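5월, 오전. 장난감 대여 선반 점검 노트 (Katona 작업실)

어제 Botond가 써 둔 "세탁 후 변화 없음"부터 다시 보기로 했다. 변화 없음이라니, 무엇과 비교해서? 세탁 전 치수가 노트 어디에도 없다. 앞 장도 넘겨 봤는데 상자 무게 2085 g만 적혀 있고, 그게 봉제류만 잰 건지 블록까지 같이 넣고 잰 건지 표시가 없다. 상자 자체 무게를 뺐는지도 모른다. 이 숫자는 안 쓰겠다.

오늘 할 일은 작게 잡았다. 봉제 인형의 끈과 고리 확인, 블록을 봉제류와 한 상자에 둬도 되는지, 그리고 Drirnow 쪽에서 넘긴 분류표가 쓸 만한지.

분류표 얘기부터. 항목이 17개인데 읽어 보면 겹치는 게 많다. "부드러운 것"과 "천으로 된 것"이 따로 있다. 그럼 부드러운 천 장난감은 어디로 가나. Omid한테 물었더니 둘 다 체크하면 된다고 한다. 둘 다 체크하면 나중에 합계가 안 맞는다고 했더니 합계는 안 쓴다고 한다. 합계를 안 쓸 거면 표를 왜 만들었는지 모르겠지만 일단 넘어간다. 어차피 나는 끈 있는 것, 끈 없는 것, 딱딱한 것, 이렇게만 나눌 생각이다.

끈. 흰색 인형, 로켓인지 총알인지 모를 모양에 끝이 빨간 고깔로 된 것. 빨간 눈과 빨간 리본이 그려져 있다. 분류표에는 "로켓"으로 올라가 있는데 Thảo Hà는 처음부터 로켓이 아니라고 했고 나도 반쯤 동의한다. 리본 맨 로켓이 어디 있나. 이름은 "빨간 고깔"로 고쳐 적었다. 이름 때문에 대여 카드 두 장이 따로 놀고 있었다는 것도 그때 알았다. 한 장은 로켓, 한 장은 물고기. 누가 물고기라고 썼는지는 필체로 짐작이 가지만 적지 않는다.

고깔 밑에 흰 고리 끈이 달려 있다. 바늘땀은 손으로 당겨 봐서는 멀쩡하다. 그런데 "손으로 당겨 봐서는"이 문제다. 내가 당긴 힘과 Miklós가 당긴 힘은 같지 않다. 그 사람은 뭐든 멀쩡하다고 하고 나는 뭐든 의심스럽다고 한다. 저울을 걸어서 당기지 않는 한 이 칸은 의견란이다. 용수철저울이 서랍에 있다고 들었는데 서랍에는 없었다.

고리를 펴서 끝에서 끝까지 잰 값: 139 mm. 두 번째로 재니 조금 덜 나왔다. 끈이 꼬이면 짧아진다. 다음부터는 꼬임을 풀고, 상판에 눕혀서, 당기지 않고 잰다. 첫 번째 값을 적은 이유는 그게 더 긴 쪽이고, 끈은 긴 쪽이 걱정거리라서다.

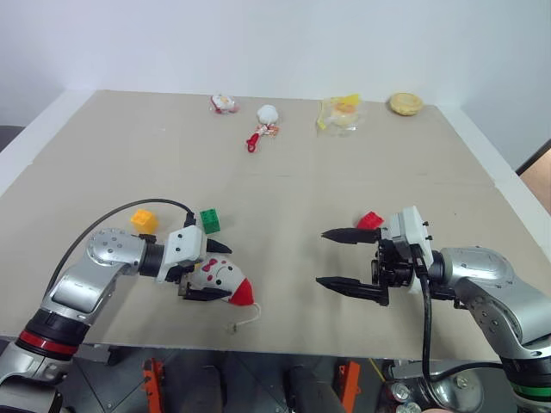 *베이지색 상판. 빨간 고깔 인형의 끈이 늘어진 상태, 옆으로 블록, 뒤쪽 가장자리에 작은 인형과 딸랑이처럼 생긴 것.*

뒷줄 것들. 흰색과 빨간색이 섞인 작은 봉제 인형은 옆으로 누워 있는데, 세우면 서는지 아닌지로 Imre와 잠깐 얘기했다. Imre 말로는 바닥이 눌려서 못 서게 됐고 세탁 탓이라고 한다. 원래 섰다는 기록이 없다. 원래 못 서는 인형이었을 수도 있다. "세탁으로 변형"이라고 쓰려는 걸 말리고 "세우기: 미확인"으로 남겼다.

그 오른쪽, 흰 공 모양에 빨간 손잡이가 붙은 것. 분류표에는 딸랑이, 대여 카드에는 사탕. 막대사탕 장난감으로 봐도 모양은 얼추 맞는다. 귀에 대고 흔들어 봤다. 소리가 나는 것 같기도 한데 오전 내내 환풍기가 돌고 있어서 자신 없음. 조용할 때 다시. 소리가 나면 속에 뭔가 들었다는 뜻이고, 그럼 통째로 물에 담그는 건 나는 반대다. Botond는 작년에도 담갔는데 괜찮았다고 한다. 괜찮았다는 걸 어떻게 확인했냐니까 돌려준 사람이 아무 말 없었다고. 그건 확인이 아니다.

그리고 이 물건에 달린 빨강·주황 꼬리표. 떼자는 쪽과 두자는 쪽이 갈린다. 떼면 세탁 표시를 잃을 수 있고, 두면 아이들이 씹는다. 지금은 둔다. 떼려면 먼저 양면을 베껴 적을 것. 전에 다른 상자에서 꼬리표를 먼저 떼고 나서 섬유가 뭔지 몰라 오후를 통째로 날린 적이 있다.

블록. 노랑에 가까운 주황, 초록, 빨강. 이 주황색을 두고도 분류표는 "노랑", 카드는 "주황"이다. 창가로 가져가면 노랑이고 안쪽 선반에서는 주황으로 보인다. 색 이름으로 짝을 찾는 방식은 그만두는 게 좋겠다. 초록 것은 위에 돌기가 있어서 틈에 보풀이 끼는지 봤다. 낀다. 봉제류와 같은 상자에 두면 당연히 낀다. Plullska 세제 설명대로라면 헹굼 한 번에 보풀까지 다 떨어져야 하는데, 한 번 헹군 블록의 돌기 사이를 이쑤시개로 긁으니 나왔다. 세제 탓인지 우리가 대충 헹군 탓인지는 이걸로 알 수 없다. 물만 가지고 똑같이 해 본 적이 없다. 그러니 "Plullska가 효과 있음"도 "효과 없음"도 쓰지 말 것. Miklós는 이미 "효과 좋음"이라고 벽 달력에 적어 놨다. 연필이라 다행이다.

물 온도 얘기도 적어 둔다. 어제 세탁 칸에는 29도라고만 되어 있다. 시작할 때인지 끝날 때인지 없다. 대야에 받아 놓고 전화 한 통 받으면 식는다. 온도는 앞뒤로 두 번 재서 둘 다 쓴다. 온도계도 한 개만 쓴다. 파란 것과 유리로 된 것이 서로 다르게 나오는데 어느 쪽이 맞는지 아직 모른다. 맞는 걸 알 때까지는 유리 쪽으로 통일.

상판에 대해서 한마디. 이음매가 희미하게 가로지르고 있어서 끈 길이 잴 때 자를 거기 대는 사람이 있다. 나도 그랬다. 그런데 그 선이 곧은지 재 본 사람이 없다. 자는 그냥 자대로 놓으면 된다. 그리고 이 상판 색이 밝아서 흰 끈이 잘 안 보인다. 고깔 인형 끈도 처음엔 고리가 아니라 한 가닥인 줄 알았다. 끈 검사는 어두운 천을 깔고 하기로. 천은 Thảo Hà가 가져온다고 했다.

점심 뒤에 Hillel 선반 쪽 사람들이 와서 고깔 인형을 이번에 내보낼 수 있냐고 물었다. 안 된다고 했다. 끈이 위험하다고 단정하는 건 아니다. 길이 한 번 반 잰 게 전부고, 당김은 의견뿐이고, 고리 안으로 뭐가 걸리는지는 시도도 안 했다. 고리를 잘라 버리면 끝나는 일 아니냐는 말도 나왔는데, 자르면 남은 끝이 풀린다. 자르고 안으로 꿰매 넣는 건 할 수 있다. 다만 그러면 걸어서 말릴 데가 없어진다고 Imre가 투덜댔다. 집게로 집으면 된다. 집게 자국이 남는다고 또 투덜댔다. 집게 자국 본 적 있냐고 물었더니 없다고 한다.

오후 4시. 환풍기 끄고 딸랑이인지 사탕인지를 다시 흔들었다. Omid는 소리가 난다고 하고 Thảo Hà는 안 난다고 한다. 나는 내 시계 줄 소리를 들은 것 같다. 시계 풀고 다시 흔드니 잘 모르겠다. 칸은 비워 둔다. 분류표의 "소리 나는 것" 항목에서는 일단 뺐다. Omid가 다시 넣으면 옆에 이름을 쓰게 할 것.

남은 것:

- 용수철저울 찾기. 서랍 말고 실제로 있는 곳을 노트에 쓰기.
- 고깔 인형 끈, 꼬임 풀고 다시 재기. 재는 사람 둘, 서로 값 안 보여 주고.
- 물만으로 블록 헹궈 보기. 돌기 있는 것으로.
- 꼬리표 양면 베껴 적기.
- 대여 카드 두 장(로켓, 물고기) 합치기. 물고기 카드에 적힌 반납 기록이 정말 이 인형 것인지부터.
- 상자 무게는 빈 상자부터 다시.

Botond가 방금 보고 "변화 없음"을 "변화 없어 보임"으로 고쳐 적고 갔다. 세탁 전 치수는 여전히 없다. 다음 세탁 전에 줄자를 대야 옆에 걸어 둔다.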